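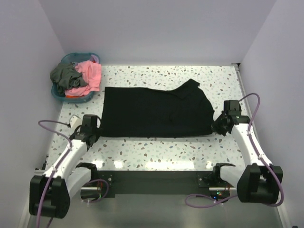 Malou Mogensen wrote at 9:40 am: Hi team, sorry to be a bother again. The reminder texts for our contraceptive implant and injection patients have stopped going out, and I've only noticed because a lady rang to ask whether she was due for her next injection. She was, by quite a bit. Could someone please have a look before the afternoon clinic?

Ticket 2606
Clinic: Vultmont Family Planning
Module: Kurnitz Recalls
Status: Open, waiting on clinic

Reply from Ermanno Sartori
Hi Malou, no bother at all, and thank you for ringing the patient back so quickly. I've had a look at the recall queue and there are 109 reminders sitting in it marked "held". Nothing has been lost, they're all there with their due dates. Could you tell me if anyone changed the injection template lately? I'm asking as the held ones are all injections, and the implant list looks to be simply empty, so we may have two different things going on.

Reply from Malou Mogensen
Oh dear, yes, that would be me. In July our doctors asked for the wording to mention that you can come in a little early, and I rewrote the whole message while I was in there (it was awfully stiff). I did press save, and it let me!

Reply from Ermanno Sartori
Found it, then. The new wording dropped the clinic phone number field, and Kurnitz holds any recall without one. It should have warned you and I've passed that on to the developers. I've put the field back at the end of your message and left your lovely wording alone.

Please don't release the whole queue yet. Some of those patients will be overdue, and they'd be better off with a phone call from a nurse than a cheery text saying they're nearly due. Sort by due date, untick anyone past it, then release the rest.

For the implants, could you open Settings, Recall Types, and tell me what's in the "Device" box? Code 1196 is the one it ought to be.

Reply from Malou Mogensen
It's blank. Shall I type it in, or is that one for you? Nanna Ragnarsson is starting on the overdue calls after lunch.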